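Satosell Home Forum > Kitchen and Coffee > Capsule machines

Thread: Emptying used capsules and keeping the grounds, worth the time?
Page 1 of 1

tundville_tom
I moved to an office with a capsule machine and I now have one at home too. The local pickup in Tundville doesn't take capsules with the coffee still in them. It will take clean aluminum. So I either mail them back in the bag or open them up myself. I have 273 of them in a bucket in the garage because I kept putting it off. Does anyone here open them by hand? How do you do it without getting grounds all over the place?

marlo_k
Mail them back. The bag is free with most orders and you drop it off when you're out anyway. Your time is worth something.

Pao-chu Ho
I open mine. I let them sit for a day first so the coffee shrinks a little from the side, then I cut the foil with the tip of a paring knife, turn the capsule over and push on the dome with my thumb. Most of it drops out in one puck. Rinse the shell, flatten it under your heel, done. Do it over a wide bowl and not over the sink. The sink is how I ended up paying a plumber.

greenbench
Same method here except I use a grapefruit spoon in place of the knife. The foil tears pretty easily. The thing people get wrong is doing it right after brewing, when it's all mud.

tundville_tom
OK, that's helpful. What do you do with the grounds? I have tomatoes and a few blueberry bushes.

Pao-chu Ho
Compost. Mix them in with leaves or torn cardboard. I wouldn't put a thick layer straight on the soil because it crusts over and water runs off it.

dusty_rhoades
Blueberries love coffee grounds, they need the acid. I dump mine right at the base every morning and have done it for years.

greenbench
Used grounds are close to neutral. Most of the acid goes into the cup. Your bushes are probably doing fine because your soil is fine.

dusty_rhoades
My bushes are doing fine because I feed them coffee.

kettle_on_low
I'll answer the first question from a different side. I don't have a garden, just a small apartment in Evton, and I stopped buying the same number of capsules once I worked out what they cost me next to a bag of ground coffee. I still keep the machine for when I'm in a hurry. Each capsule holds so little coffee that when you drink out of a big glass mug like I do, one doesn't go far. I run one and top it up with hot water, which some people can't stand.

For anyone sorting out a shelf, I keep a capsule standing on its rim on the table, dome up, so I can tell the colors apart without picking them up. The mug stays on the table.

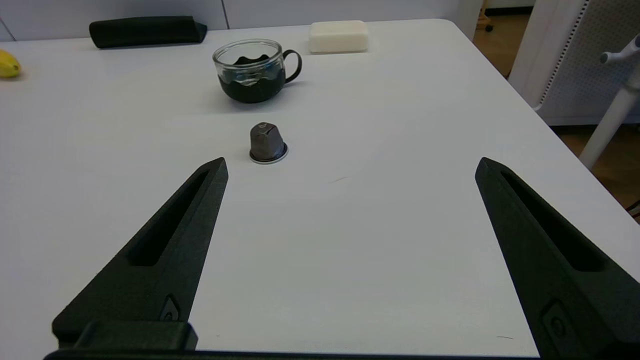 Yee-man Tse thinks standing them up in a drawer is a waste of space and that a plain jar holds more. You grab one without looking, she says, and if you only buy one or two kinds it doesn't matter which color comes out.

kettle_on_low
She has told me that at my own kitchen counter. I buy four kinds, and I don't want the strong one at 9 p.m.

marlo_k
Jar for me too. The drawer is for silverware.

tundville_tom
Back to the bucket, if that's OK. I tried Pao-chu's way last night on a few. The newer ones came out clean. The old ones from the bottom had mold on the foil and I had to scrape them. Is the moldy stuff OK for compost?

Pao-chu Ho
Yes, mold is fine in a compost pile. Wear gloves, and do it outside if it bothers you. Don't put the moldy ones around houseplants.

wrenfield
Question about the shells. Are they all aluminum? I have some from the grocery store that feel different.

greenbench
No. Some of the off brands are plastic with a foil lid. Squeeze the side. Aluminum dents and stays dented, plastic pops back. Check with your town on the plastic ones, mine won't take them.

wrenfield
Pops back. So those go in the trash, I guess.

marlo_k
This is what I mean. You're cutting, scraping, rinsing and sorting, and half of it ends up in the trash anyway.

greenbench
Hers does. Tom's are aluminum. It takes me 8 minutes to do a week's worth and I listen to the radio.

dusty_rhoades
Has anybody tried the Wei opener, the plastic thing you press down on? My daughter-in-law has one.

Pao-chu Ho
I had it for 2 months. It works on the standard size and jams on the tall ones. The knife is faster once you get used to it.

tundville_tom
I'll stick with the knife. I'm going to do twenty a night and put the grounds in the compost with last year's leaves. Not telling my wife how many are left.

marlo_k
You could have mailed them by now.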